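Home News Community Business Sports Weather Contact

Telley library to stay open later starting in December

The Telley public library will stay open until 9 p.m. on weeknights starting in December, the town announced this week. The building now closes at 6 p.m.

The longer hours follow a survey sent to cardholders over the summer. The library received 512 replies, and evening hours were the most common request. Many people who wrote in said they work in Druklow and get home after the doors are locked.

The main reading room, the public computers and the second-floor study rooms will all be open for the added hours. The children's room will still close at 6 p.m. Study rooms can be reserved at the front desk or by phone for up to two hours. 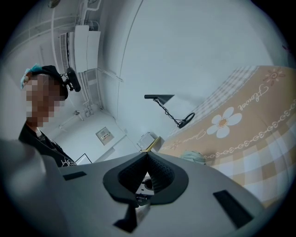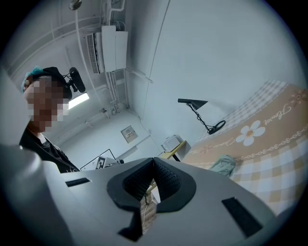
One person in each photo. Faces have been obscured.

The town set aside $2000 for extra lighting in the parking lot on Harahap Street. Work there should be finished before the new schedule begins. Drivers will need to use the Timetti Avenue entrance while the lights go in, and 4 parking spaces next to the book drop will be blocked off.

Weekend hours are not changing. The book drop remains open at all times, and items returned before midnight will count as returned that day.

The library plans to review evening attendance in the spring before deciding whether to keep the schedule for another year.

Contact the newsroom | Copyright Telley local news. All rights reserved. | Back to top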